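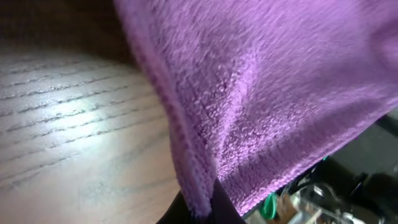 I own 12 microfiber cloths and I only ever want the purple one. It lives on a hook by the sink, and if somebody uses it on the stove I know within the hour and I get a little dramatic about it.

My conversion happened in June, when I bought a pale wood table from Skedska, a secondhand place out on Trodorport Road. I'd always been a paper towel person. But pale wood shows everything (jam, fingerprints, the ghost of every coffee mug), and paper towels just pushed it all around and left lint in the grain. So I bought a pack from Berilar, mostly for the colors, and went to town!

What I like is the pile. Look for a cloth with thick, loopy tufts, the kind that feels a bit grabby on dry hands, and check the hem too. A stitched, folded edge holds up for ages, while the raw-cut ones start curling after 3 washes. I fold mine in quarters, barely dampen it, and go with the grain — long strokes, no scrubbing — then flip to a clean side for the rounded edges, where the crumbs like to hide.

Washing is easy. Warm water, a little detergent, no fabric softener ever, and please keep them away from your towels or you'll be picking off fuzz all evening. I did that once with a brand-new Boonchu bath mat and spent a whole movie with a lint roller in my lap. The mat has been washed alone from then on.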